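# About Sarkard

Small spice and dried herb company. Paprika mostly, then caraway, marjoram, dill seed, a few blends. We buy whole, we grind small, we ship fast.

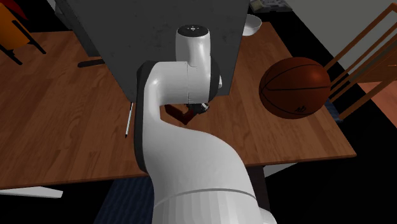 Started with one grinder and a rented kitchen, open to us from 9 at night till whenever the bakers showed up. Sold at two farmers markets. Paprika in paper bags, labels written by hand, half of them smudged by noon. People came back for it anyway, so we kept going.

Now it's 46 products, a real building, and a loading door that sticks in November.

## What we do

- whole spices, cleaned and sorted
- ground spices, milled in small lots
- dried herbs (rubbed or whole leaf)
- blends, ours and yours
- bulk bags for restaurants, butchers, sausage people

No salt in the blends unless the name says salt. No added sugar. No anti-caking stuff either, so yes, the onion blend clumps. Bang the jar on the counter.

## The paprika

What most folks come for. Three kinds.

**Sweet.** Bright, mild, goes in everything. Stir it in off the heat or it scorches and turns bitter. Seconds, that's all it takes.

**Half-sharp.** Some warmth at the back. Good with beans, potatoes, deviled eggs.

**Smoked.** Strong. Start with half of what you think, taste, then add.

All our sweet comes from Szilágyi, a family farm we've bought from since the second year. They dry slow and send the pods whole, stems off. We mill to order, more or less, and the date goes on the bag. Color fades with light and time. Keep it in a cupboard, not over the stove, and try to use it up inside of a year. The hot months are hard on it. Freezer is fine if the bag is tight.

## Pistix and Diletti

Two other names you'll see on the site. Both us.

Pistix is the blend line. Rubs, soup mixes, a pickling mix with mustard seed, dill seed, allspice and bay. The pickling mix sells out every August and we never make enough. Working on it.

Diletti is the herb side. Marjoram, savory, thyme, oregano, lovage when we can get it. Came over to us when the old owner retired and asked if we wanted the stock, the drying racks and the customer list. We did. Kept the name becuase people knew it, kept the green bags too.

## How we check things

Every lot gets smelled, tasted and looked at before it goes near the mill. Then moisture, then a sieve. Samples from each lot go out to a lab for the usual: salmonella, heavy metals, molds. If a lot fails it goes back. If it passes but tastes flat, also goes back, and that's an awkward phone call but we make it.

Last year we took in 139 lots. Sent back more caraway than anybody would like. Dusty, tired, probably two harvests old.

Allergens: mustard, celery and sesame are all in the building. We clean down between runs but can't promise zero. Write us before ordering if that matters for you.

## Wholesale

We supply 426 accounts right now. Cafes, butcher shops, a few school kitchens, one pretzel bakery that goes through caraway at a scary rate. Minimum is one case, mixed is ok. Custom blends start at a single batch, and we'll send a test jar first so you can cook with it. Your recipe stays yours, we don't resell it.

Orders in by 11 a.m. mostly go out same day. Mostly. December is its own thing, give us a few extra days.

## Visiting

The counter is small and up front, ring the bell if it looks dark. You can smell anything before you buy it. Bring your own jars, we'll fill them by weight. Parking is round back, by the sticky door.

Questions about an order, use the number on your packing slip, quickest way. For anything else the contact form is fine, we read it in the morning with coffee and answer most of them by lunch. Recipes welcome too. We've got a drawer full of goulash ones and no two agree on the carraway.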